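20 May 2023

Well log, continued. Static water level measured at the casing top this morning before any draw. It has dropped 2 feet against the November reading, which I put down to the dry spring and the new irrigation line on the Langlois side. Pump cut in at 40 psi as set. Pressure tank holds its precharge. I replaced the gauge anyway, as the old needle was sticking on the way down.

Ran the pump into the 400 gallon tank and timed the fill. Rate was steady, no air in the line, slight sediment in the first bucket and none after. Sample bottles labeled and put in the refrigerator for the lab in Jimville. Maëlys Tanguy will drive them over with her own. She is testing for nitrate and hardness only. I added iron.

Quote from Redov for a deeper pump setting came to 2,000 dollars, labor included, pipe not included. I will not decide until the lab results are in. Zane Adomaitis thinks the drop is seasonal and that the level will recover by November. His well is shallower than mine and in gravel, so I do not give the comparison much weight.

Afternoon: flushed the sediment filter housing, greased the O-ring, checked for drips at the union. One drip, stopped with a quarter turn. Cleared the heat tape off the riser and coiled it in the shed. 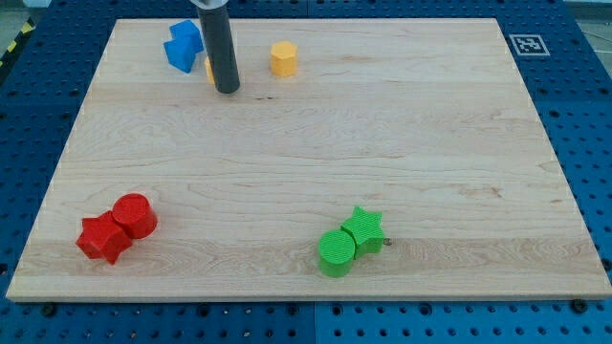
Colored blocks on the wooden board, blue pegboard-style table underneath.

Evening level read at the same mark on the casing. Recovery incomplete. Will read again before breakfast and enter both figures on the chart. Need: pipe dope, a spare check valve, a second pencil for the well house.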